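Bokivex: a small pile of notes on cats and what they eat

Hello, and thanks for stopping by! Bokivex is a dataset I put together from my own feeding diaries and those of the people who answered my post on Fletent (the pet forum, if you've not come across it). It covers 40 house cats and has 1568 rows, one row per meal. This version went up on 2025-11-22 and replaces the one from September, which had the dry and wet food columns the wrong way round for a whole batch of cats. Sorry about that. If you downloaded the old one, please bin it.

Why I bothered

My cat Ding is a very fussy eater. One week she'll yell for the salmon pouches and the next she'll look at them as if I'd served up a shoe. I started writing down what she left in the bowl, then other owners said they were doing the same on the backs of envelopes, and before long I had a spreadsheet with far too many tabs. I tidied it all up and gave it a silly name.

What's in the file

meals.csv is the main one. The columns are:

cat_id - a made-up code, no pet names apart from Ding's (she doesn't mind)
age_band - kitten, adult or senior
food_type - wet, dry, raw or mixed
offered_g - grams put down
left_g - grams still in the bowl when it was picked up
time_of_day - morning, midday, evening or night
notes - whatever the owner felt like typing, spelling left alone

There's also cats.csv, with one row per cat (age band, neutered or not, indoor or outdoor, how many other pets are in the house). Join the two on cat_id. I didn't ask for breed because most of us have plain old moggies and half the answers would have been "stripy".

Missing bits

205 rows have nothing in left_g. Mostly this is homes with more than one cat, where somebody else's face was in the bowl before the owner got back to it. I've left those blank and I'd ask you not to fill them with zero, as a zero means a properly licked-clean bowl. Kitchen scales vary as well, and one owner used a scoop for dry food the whole way through, so I converted it with the weight of a level scoop and put "scoop" in the notes.

Only 4 of the cats are on raw food, so please don't draw anything grand from them. The night meals are thin on the ground too, apart from Ding's, as she has me well trained!

What it's good for

Practising with messy real-life data, making charts, having a nose at how much dinner goes to waste. It isn't veterinary advice and nobody should change a poorly cat's diet on the strength of it. If your cat stops eating altogether, ring your vet.

Loading it

Plain CSV, commas, UTF-8. It opens fine in any spreadsheet program. If yours turns the cat codes into dates, set that column to text when you import. There's a little script called omico.py in the same folder (Omico is my name for the tidying-up steps) that checks no cat has left more than it was given. Run it from the folder with the CSVs in it and it prints the row numbers of anything odd.

Using and sharing

Help yourself, for fun, school or work. A mention of Bokivex would be lovely. Corrections go in the Fletent thread, with the cat_id and row number if you can. 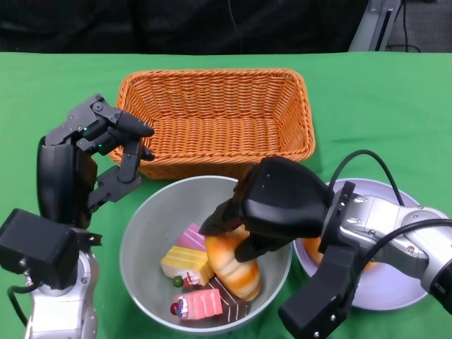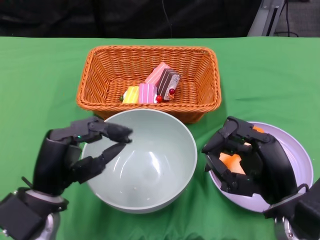
Orange wicker basket on a green tablecloth: empty in the first picture, with toy food inside in the second.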